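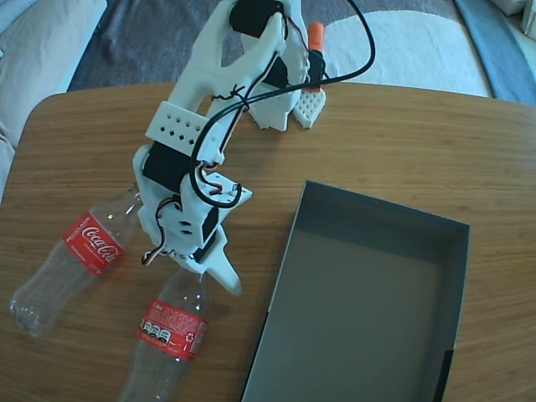 October, 4:30 pm. Zumach arm, bottle sort

Lost the elbow again. Same thing as the morning run, only this time I was watching for it.

Setup: two empties flat on the table, gray box as the target, everything else unchanged. Arm came down over the bottle fine, finger started to close, then the middle servo went limp and the whole lower half sagged onto the plastic. No error in the log until 2 s after. By then the wrist was still trying to hold pose and cooking itself. Pulled the plug. Wrist case at 60 C on the IR gun, too hot to keep a finger on.

Let it sit 30 min, lid off the power supply (fan side). Wrist came back ok, no grinding. Elbow came back too, which annoys me, I wanted it dead so I'd know.

What I think it is: the long black cable. It loops over the top of the upper link and lies across the crossbar with the little diamond holes. When the shoulder goes past forward reach it pulls tight and tugs on the thin leads at the elbow plug. Moved it by hand with power on, holding the arm up with the other hand: elbow drops out, comes back, drops out. Did it over and over, same spot every time. So connector, or the crimp right behind it. Not the board. Sorry Manee, I blamed your board at lunch.

Does not explain the 2 s delay before the fault shows. Manee Srisuk says the watchdog on the Roleso driver is set to 2,000 ms from back when we were on the slow bus and never got changed. Well. That needs to come down a lot. Dont know the right number yet, she is going to look at what the bus can take.

Safety bit, please read if you use this arm: my left hand was over the box when it sagged. Arm is light, no harm done, but the finger is pointed and it came down quick. Hands out of reach while torque is on. The stop button was behind my laptop, stupid. Taped it to the front corner of the table now.

To do
- new elbow lead, longer, with strain relief. Chaiyaporn order isnt here yet, check the Stamonville box for spare plugs first
- reroute black cable down the back of the link, tie at the shoulder only, leave slack
- bundle the loose servo wires mid arm, they are a mess
- watchdog time (Manee)
- overload cutoff on the wrist, its off in the config?? who turned it off
- rerun forward reach with no bottles before anyone tries a pick

Arm is unplugged and tagged. Leave it that way pls, I want to cut the old crimp open in the morning before it gets thrown out.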